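Who gets to read the council's contracts? A chat with Rosalía Carretero

25 May 2021
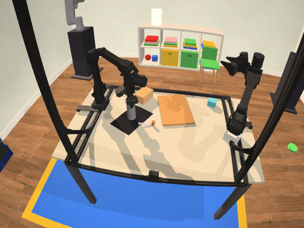

Two robot arms at a framed work table, in a computer-rendered view.

I'd been trying to get hold of Rosalía Carretero for weeks, and when she finally rang me back she was halfway through a sandwich. "Carry on, I can chew and talk," she said, and she could.

If you live in Britelcombe you may know her name from the tribunal ruling this spring. She asked the council for its parking enforcement contract with a firm called Drasilent, the council said no, and she spent the next 11 months arguing that it should have said yes. The tribunal agreed with her on nearly everything. I wanted to know what on earth made her start.

"A parking ticket," she said. "A really boring one. I paid it! But the letter had the company's name at the bottom and I thought, well, what are they being paid for each of these?"

So she wrote in and asked. The answer was a copy of the contract, all 200 pages, with most of the middle blacked out - prices, targets, the lot. The council's line was that Drasilent's commercial interests would be harmed if rivals could see the terms.

"I can understand that while the bidding's going on," Rosalía told me. "But they'd signed it years before. And one of the blacked-out bits was the page numbers. Who is harmed by a page number?"

She isn't a lawyer, by the way. She does the accounts for a small lettings business, Paredes, and says the job helped because she's used to reading dull things slowly. Her written case ran to 47 paragraphs, and she did it all at the kitchen table after work. I asked whether she'd been nervous about the hearing, which was held by video.

"Terrified. The council had a barrister and I had a cup of tea. But the judge was very patient with me, and she kept asking them the same thing I'd been asking. What harm, exactly? When would it happen? They didn't have much to say to that."

The ruling says the payment terms and the performance targets must be published, while a few technical details about the firm's software can stay hidden. Rosalía is fine with that. "I never wanted their software. I wouldn't know what to do with it."

The council has until June to hand the pages over or ask for permission to appeal. She thinks it could go either way, and she's a bit fed up with people congratulating her before she's seen a single figure.

Meanwhile she has put her letters up on Listia, a little website where people share their information requests, so that others can borrow the wording. Her page had been opened 3046 times when we spoke, and she sounded quite taken aback by it (so was I - it's mostly letters about exemptions).

Would she do it again? There was a long pause, and possibly the last of the sandwich.

"I've already sent another one," she said. "It's about the bins."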